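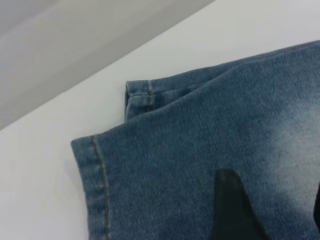
청바지 개는 법, 트로타우 수선집에서 듣다

2018년 9월 9일

트로타우(Trotau)는 헌 청바지를 사들여 빨고 고친 뒤 다시 파는 가게다. 매장 앞쪽에는 옷걸이가 거의 없고 벽을 따라 선반이 길게 이어져 있다. 바지는 전부 개어서 올려 둔다. 주인은 몰빌(Mallville)의 세탁 공장에서 일하다가 나와서 이 가게를 열었다. 이름은 싣지 않는 조건으로 이야기를 들었다. 손님이 없는 오전 시간이었고, 주인은 말하는 내내 작업대 앞에 서서 바지를 갰다.

처음부터 옷걸이를 쓰지 않았느냐고 물었다.

"처음에는 걸었어요. 집게 달린 걸로 허리를 집어서 쭉 걸었는데, 청바지는 무겁잖아요. 한 철 지나니까 허리에 집게 자국이 남더라고요. 손님이 입어 보고 여기 왜 눌렸냐고 물어보면 할 말이 없어요. 그래서 봉을 떼고 선반을 짰습니다."

선반은 칸이 깊지 않다. 한 칸에 바지 한 줄만 들어가고, 뒤에 또 한 줄을 세울 공간은 없다. 주인은 일부러 그렇게 맞췄다고 했다. 안쪽에 있는 옷은 손님도 못 보고 자기도 잊어버린다는 것이다. 인터뷰를 한 날 재고 장부에 적힌 바지는 235벌이었고, 그중 수선이 끝나지 않은 것은 뒤쪽 방에 따로 있었다.

개는 순서를 물으니 주인은 잠깐 생각하다가 손에 든 바지를 다시 펼쳤다.

"먼저 지퍼를 올리고 단추를 잠가요. 그다음 주머니에 손을 넣어서 속감을 펴요. 이걸 안 하면 아무리 잘 개도 배가 불룩해져요. 그러고 나서 다리 두 쪽을 포개는데, 저는 허리보다 밑단을 먼저 봅니다."

밑단을 먼저 본다는 말은 이날 여러 번 나왔다. 청바지 밑단은 천을 접어 올려 박은 곳이라 다른 데보다 두껍다. 두 다리의 밑단을 정확히 겹치면 그 부분만 높아지고, 여러 벌을 쌓으면 더미가 한쪽으로 기운다. 주인은 위에 오는 다리의 밑단을 조금 안쪽으로 물려 놓는다고 했다. 그러면 두꺼운 부분이 서로 어긋나서 높이가 덜 차이 난다.

"가게마다 달라요. 백화점 같은 데는 딱 맞추죠. 보기에는 그게 깔끔하니까. 저희는 높이 쌓아야 해서 물려 놓는 거고요. 집에서 몇 벌 안 되면 맞춰도 상관없습니다."

작업대 이야기도 했다. 개는 자리는 희고 매끈한 판이 제일 낫다고 한다. 예전에는 거친 나무 탁자를 썼는데 천이 걸려서 손바닥으로 밀어도 주름이 잘 펴지지 않았다. 흰색이면 실밥이나 떨어진 먼지가 바로 보인다. 다만 새로 들어온 진한 청바지를 그대로 올려 두면 물이 묻을 수 있어서, 한 번도 빨지 않은 것으로 보이는 바지는 종이를 깔고 갠다.

접는 횟수는 바지에 따라 다르다. 보통은 다리를 포갠 뒤 밑위의 뾰족한 부분을 안으로 넣고, 길이를 반으로 접고, 다시 한 번 접는다. 긴 바지는 세 번으로 나누어 접기도 한다.

"밑위를 안 넣으면 세모난 게 옆으로 삐져나와요. 손님들이 집에서 개어 온 걸 보면 거의 다 그게 나와 있어요. 그것만 넣어도 모양이 달라집니다. 제가 공장에 있을 때 제일 먼저 배운 게 그거였어요."

박음질 실에 대해서도 한참 이야기했다. 주인은 바지를 사들일 때 밑단의 박음질부터 살핀다. 밑단은 신발에 쓸리고 바닥에 끌려서 먼저 닳는다. 천은 멀쩡한데 실만 끊어진 경우가 많고, 그런 바지는 다시 박으면 몇 해는 더 입는다. 실은 이카드(Ikard)라는 도매상에서 받는다. 황토색과 주황색 사이의 색을 여러 단계로 갖춰 놓은 곳이라고 했다.

"청바지 실이라고 다 같은 색이 아니에요. 노란 것도 있고, 구릿빛 도는 것도 있고, 오래 빨아서 허옇게 된 것도 있어요. 새 실로 박으면 거기만 튀어요. 그래서 실을 한 번 삶아서 쓸 때도 있습니다. 그렇게까지 안 해도 된다는 사람도 있는데 저는 눈에 걸려서요."

실 서랍을 열어 보여 주었는데, 안에는 색마다 번호를 적은 쪽지가 붙어 있었다. 지금 쓰는 색은 모두 34가지다. 이 가운데 가장 빨리 떨어지는 것은 어두운 주황이고, 밝은 노랑은 작년에 산 것이 아직 남아 있다고 했다.

물이 빠진 부분은 어떻게 다루는지 물었다. 허벅지나 무릎이 하얗게 바랜 바지를 찾는 손님이 있고 싫어하는 손님이 있다. 주인은 바랜 부분이 어디에 있는지 갠 상태에서도 알 수 있어야 한다고 했다.

"펼쳐 보고 나서 '이게 이런 바지였네' 하면 서로 민망하잖아요. 그래서 바랜 데가 있으면 그쪽이 위로 오게 접어요. 숨길 이유가 없어요. 어차피 입으면 다 보이는 건데."

바랜 자리에 접는 선이 지나가는 것은 피한다. 그런 곳은 천이 얇아져 있을 수 있고, 오래 눌러 두면 선이 남아 다림질로도 잘 없어지지 않는다. 어쩔 수 없이 선이 걸리는 바지는 접지 않고 느슨하게 말아서 맨 위 칸에 둔다. 맨 위 칸에는 무엇도 더 얹지 않는다.

한 줄에 몇 벌까지 쌓느냐는 질문에는 숫자를 정해 두지 않았다고 답했다. 맨 아래 것을 한 손으로 빼낼 수 있으면 괜찮고, 다른 손으로 위를 받쳐야 하면 너무 많은 것이다. 손님이 아래쪽 바지를 꺼내다가 더미를 무너뜨리는 일은 하루에도 여러 번 있다. 주인은 그때마다 전부 다시 갠다.

"처음에는 좀 싫었죠. 지금은 그냥 그 김에 한 번 더 봅니다. 다시 개다 보면 단추가 헐거운 것도 보이고, 냄새도 맡게 되고. 밑단 실이 풀린 것도 그때 제일 많이 찾아요."

세탁은 가게에서 직접 하지 않고 루게말리라(Rugemalira) 세탁소에 맡긴다. 뒤집어서 찬물에 빨고 건조기는 쓰지 않는다. 돌아온 바지는 하루쯤 널어 둔 다음에 갠다. 주인은 덜 마른 청바지를 개는 것이 가장 흔한 실수라고 했다. 겉은 말랐는데 밑단과 허리, 주머니 솔기에 물기가 남아 있는 경우가 많다. 그 상태로 쌓으면 아래 칸에서 냄새가 올라온다.

"밑단을 손가락으로 꾹 집어 보세요. 차가우면 아직이에요. 저는 그것만 봅니다. 시간은 날씨 따라 다르니까 몇 시간이라고 말씀드리기가 어려워요."

장부 첫 장부터 지금까지 사들인 바지는 3561벌을 넘는다. 주인은 가장 오래된 장부를 꺼내 와서 앞부분을 넘겨 보았다. 초기에는 허리와 길이만 적혀 있고, 뒤로 가면 밑단 상태와 실 색이 함께 적혀 있다. 칸을 하나 더 만들고 싶은데 새 공책을 사면 쓰던 것과 폭이 달라져서 미루고 있다고 했다.

집에서 청바지를 정리하려는 사람에게 권할 것이 있는지 물었다. 주인은 서랍 크기부터 재라고 했다. 서랍 높이에 맞춰 접는 폭을 정하고, 세워서 넣는 쪽이 꺼내기 쉽다는 것이다. 세울 때는 접힌 등이 위로 오게 하고 밑단은 바닥 쪽으로 보낸다. 비슷한 색끼리 붙여 두면 찾을 때 헷갈리니 진한 것과 연한 것을 번갈아 넣어도 된다.

"자주 입는 건 사실 안 개도 돼요. 저도 집에서는 의자에 걸쳐 놓습니다. 2벌만 돌려 입거든요. 나머지는 개어서 넣어 놨는데 마지막으로 언제 꺼냈는지 모르겠네요."

이야기가 끝날 무렵 손님 한 명이 들어와 기장을 줄여 달라고 바지를 내밀었다. 주인은 원래 밑단을 잘라 두었다가 줄인 자리에 도로 붙일지, 새로 접어 박을지를 물었다. 손님은 어느 쪽이 싸냐고 되물었고, 주인은 새로 박는 쪽이 싸다고 대답했다. 바지는 다음 주에 찾아가기로 했다.

트로타우는 오전 열 시에 문을 연다. 바지를 팔러 올 때는 빨아서 가져가야 하고, 개어서 가져갈 필요는 없다. 어차피 전부 펼쳐 본다고 한다.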